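Über uns
Flanar — Arbeitsgruppe Zweiarmige Manipulation

Flanar untersucht, wie sich Greifstrategien aus wenigen Vorführungen ableiten lassen. Die Gruppe wird von Godelieve De Smet geleitet und arbeitet am Standort Sundov.

Unser Verfahren Cladura trennt die Wahl des Greifpunkts von der Bahnplanung. Beide Arme teilen sich ein Objektmodell, planen aber unabhängig; Konflikte löst ein nachgelagerter Zeitplaner. Trainiert wird mit 30 Vorführungen je Aufgabe. Als Testobjekte dienen Kleinteile wie Drucktaster mit rundem Kopf, die in einer flachen Schale liegen. 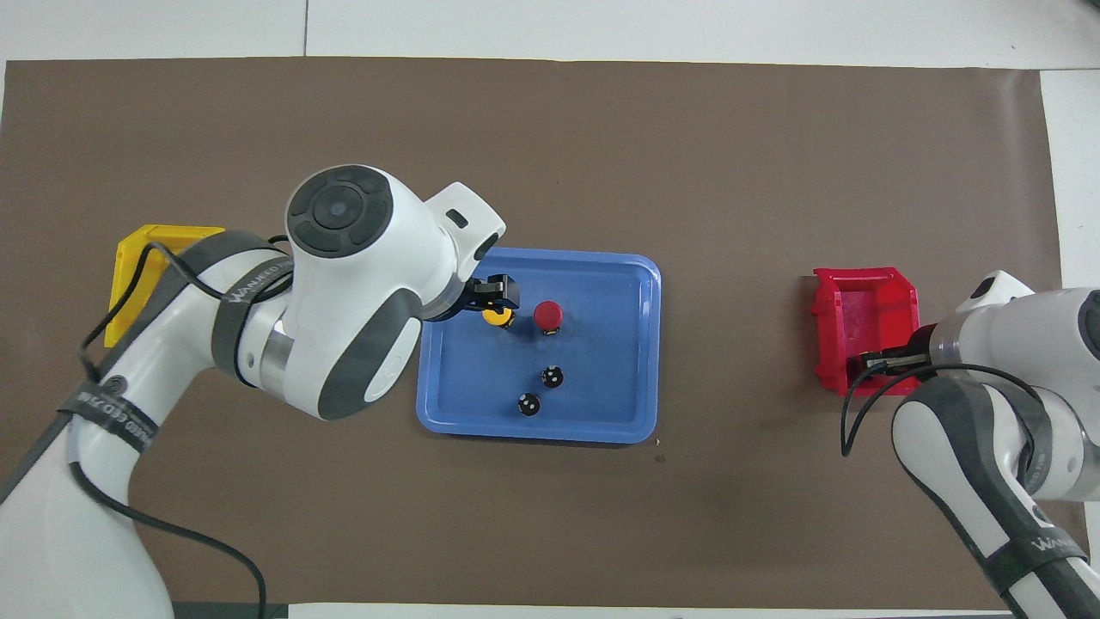
Ergebnisse
In der Testreihe Minami wurden je Konfiguration 100 Greifversuche ausgewertet. Mit getrennter Planung gelangen 91, die gemeinsame Planung beider Arme lag 20 Versuche darunter. Fehlgriffe treten vor allem bei kleinen schwarzen Teilen auf — die Segmentierung ist dort der begrenzende Faktor.

Zusammenarbeit
Abschlussarbeiten betreuen wir ganzjährig. Laborführungen mittwochs nach Anmeldung.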